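Elen Community Help
Home > Household > Paper records and storage

How long should a small tenants' association keep paper records, and in what form?

Posted by Brolis_Secretary in March

Our association represents the residents of a building with 15 apartments. We have inherited the paper records of the previous board, and these include meeting minutes, repair invoices, insurance correspondence, signed consent forms and a large quantity of circulars. The older material fills most of a hall closet. We would like to reduce it to a size that one officer can reasonably store at home.

We have three concerns. First, we do not know which papers must be kept and which may be destroyed. Second, a portion of the minutes was printed on thermal paper and is becoming difficult to read. Third, the closet shares a wall with the laundry room, and the lower shelf feels damp in summer.

Our bylaws state only that records shall be "retained for a suitable period." We have no budget for commercial storage. Any guidance from members who have dealt with a similar situation would be appreciated.

Replies

Kandasamy Records Desk
Member, Paper records and storage

The phrase "a suitable period" leaves the decision to the board, subject to whatever the law requires in your state. Our recommendation is that the board adopt a short written schedule at its next meeting and record the vote in the minutes. Once a schedule exists, every later decision about a particular paper becomes routine.

The schedule should divide the records into two groups. The permanent group contains the founding documents, the bylaws and all amendments, the approved minutes, the deed or lease documents that concern the association, and any court judgment or settlement. These are kept for the life of the association. The second group contains papers that lose their value with time, such as paid invoices, bank statements, bids that were not accepted and general correspondence. Tax and contract papers are subject to legal minimums, and these differ from place to place. The board should confirm them with an accountant or with the appropriate state office before anything is destroyed.

Circulars may be reduced to one copy of each. Duplicate copies of minutes may be discarded once the signed copy has been located.

The thermal paper should be dealt with first. The print on it darkens or fades with heat, light and contact with certain plastics, and there is no practical way to restore it at home. Each sheet should be photocopied onto ordinary paper with the contrast raised, checked line by line against the original, and marked "copy of original" with the initials of the person who checked it. Please do not laminate thermal paper. The heat of the laminator will turn the whole sheet black.

For the papers that remain, sort on a large flat surface and complete one category before opening the next. Remove rubber bands, metal clips and sticky notes. Place each year of minutes in its own folder, and write the year on the tab in pencil. 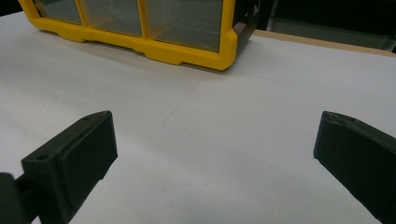
May signed consent forms be scanned and the paper originals destroyed?

Keep the paper original for as long as the consent remains in force, and treat the scan as a working copy. After the consent has expired or been withdrawn, the form passes to the second group and follows the period set in your schedule.

Plastic containers are acceptable for household storage, provided that the papers are fully dry when the lid is closed. A closed container holds moisture in as effectively as it keeps moisture out. Papers from your lower shelf should be left to air indoors for several days, spread thinly and away from direct sunlight, before they are packed. Containers should stand off the floor and clear of the laundry room wall.

Finally, prepare an index. A single typed page is sufficient for an association of your size — container, contents, years covered, date of next review. Keep one copy with the records and one with another officer.

Venden House Board
Member

We concur with the reply above and would add a point on destruction. Papers containing names, bank details or signatures should be shredded, and the board should keep a brief list of what was destroyed and under which line of the schedule. In our own building this list settled a disagreement over an old roofing bid, as we were able to show that the bid had been disposed of properly.

On the matter of dampness, an inexpensive humidity gauge placed on the shelf will tell you more than touch will. Ours read well within limits in winter and far too high in July, and we moved the records to an inner room. If you find mold, set the affected papers apart in a paper envelope and do not brush them indoors.

We went through 366 pages of minutes over 4 evenings, with two members present each time. The second reader caught several missing signature pages.

papertrail_east
New member

Scan everything and throw the paper out. Storage is cheap now and no one reads old minutes.

Brolis_Secretary
Original poster

The board thanks all who replied. A draft schedule in two groups has been placed on the agenda for our next meeting, and copying of the thermal sheets has begun. With respect to the last suggestion, our insurer has asked to see signed originals in the past, and we will therefore keep the minutes on paper.

One further matter has arisen. Several of the older minutes were never signed. We would welcome advice on whether the present board may approve them now, or whether they should be filed as found with a note attached.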